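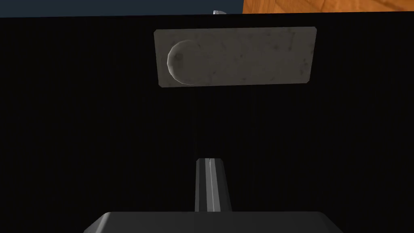
2020-06-15

I finally sat down and did the numbers for the arm. I've been putting this off since April, when the simulation side was running well enough that I started wanting the real thing.

Simulation has cost me almost nothing so far. The drawer and cabinet tasks run overnight on the desktop I already own, and the only bill is electricity. Hardware is another matter.

Two quotes came back:

- **Dremis**, small arm with a basic gripper: $1,317, shipping included
- **Visen**, used arm, no gripper: $700, plus $532 for a gripper that fits

The Visen comes to $1,232, so I'd save $85. Against that, the used arm has no warranty and the seller couldn't tell me how many hours are on it. Dremis gives 18 months. I'm leaning toward Dremis.

Neither price includes a mount. I want to bolt the arm to something heavy, and my desk wobbles when I type. I asked Wubshet for a price on a steel stand and haven't heard back.

Fingers are the other open question. Flat drawer fronts with a small recessed pull are where my simulated runs go wrong most often – a straight bar handle is much easier. Fenitia sells longer fingers with a hooked tip, but I want to try that shape in simulation before I pay for a set. It's a day of work to swap the model and rerun everything.

Plan for now: order nothing until the stand price comes in, test the hooked fingers, and keep the total under what I got for the old motorcycle.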